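Sturell Orchestra Music Stand, Model 38

Product group: Stands and stage furniture
Maker: Nulberg
Order number: 3243
Availability: in stock, shipped from our warehouse

The Sturell Model 38 is a music stand for orchestras, wind bands, choirs and music schools. It was developed for ensembles which travel often and which must set up the stage in a short time. Many of our customers play one evening in a concert hall and the next evening in an open courtyard or a church, and they asked us for a stand that is heavy enough to stay in its place but that one person can still carry two at a time.

The desk is made from one piece of steel sheet, bent at the bottom to a double shelf. The front shelf holds the music and the back shelf is for pencils, mutes, rosin and a small tuner. The desk is wide enough for an open score of normal orchestral size, and two string players can read from it without moving their chairs too close.

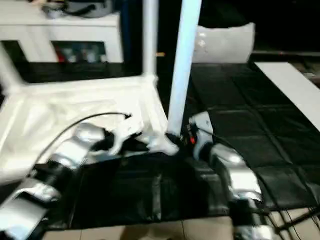 The height is changed with one hand. There is no screw to turn. You pull the desk up or push it down and the friction clutch inside the tube holds it where you leave it. If after some seasons the clutch becomes soft, it can be made tighter with the hex key which is delivered with every order of stands. Please do not put oil in the tube. We receive every year several stands for repair where oil was used, and the clutch must then be changed completely.

The angle of the desk is set with the same movement, from flat (for percussion players who lay their sticks on it) to almost vertical. Conductors usually prefer the flat position, and for them we recommend the wider desk which is described under Accessories.

Noise on the stage

A stand should not be heard. The Model 38 has a felt ring between desk and tube, and the three feet have rubber caps. We tested the stand with the low brass section of a youth orchestra sitting directly behind it, and after this test we changed the thickness of the shelf, because the first version was vibrating on the low B flat. The present version has been sold since May and we had no complaint about this until now.

Technical data

Desk width: 475 mm
Desk height: 37 cm
Color: matte black
Desk: steel sheet, powder coated
Base: three feet, removable
Height adjustment: friction clutch, without screw
Delivery: desk and base packed separately, assembly without tools

Assembly

1. Take the base out of the carton and open the three feet until you hear the click. All three feet must touch the floor.

2. Put the tube into the base and turn it to the right until it stops.

3. Slide the desk on the top of the tube. The small pin must go into the slot on the back side of the desk.

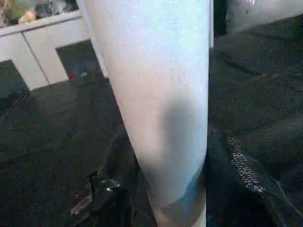
4. Pull the desk up to the height you need and check that it stays there. If it sinks, use the hex key as it is described above.

5. For transport, take off only the desk. The base can stay on the tube if you use the Clekitz cart.

Accessories

Clekitz transport cart. The stands hang on it one behind the other. The cart goes through a normal door and it has two wheels with brake. On a ramp it should always be moved by two persons.

Mushi stand light. A flat lamp with clip, warm white, with two steps of brightness. The light falls on the page and does not disturb the neighbor or the public in the first row. It works with a rechargeable battery, and the charging cable is included. For opera pits we recommend to order one spare battery for each four lamps.

Wide conductor desk. Fits on the same tube. With this desk a low, flat position is advised, as a large score has a considerable weight.

Wind clips, in pairs. Necessary for all concerts in the open air. They are transparent, so the notes under them can be read.

Care

Clean the desk with a soft damp cloth. Stickers and tape with the name of the section leave marks on the coating, therefore we deliver on request small number plates which are screwed on the back side. After an open-air concert please dry the feet before the stands go on the cart, especially if the concert was near the sea.

Ordering for orchestras and schools

Orchestras, theaters and music schools can ask for one stand to try it in rehearsal. It can be kept for two weeks and sent back in the same carton. For orders of complete sets we make a written offer, and the name of the ensemble can be printed in white on the back of the desk. Please send us the text for printing in the exact spelling, with all accents, together with the order. Spare parts (clutch, rubber caps, felt ring, pin) are always kept in stock, also for the older Sturell models.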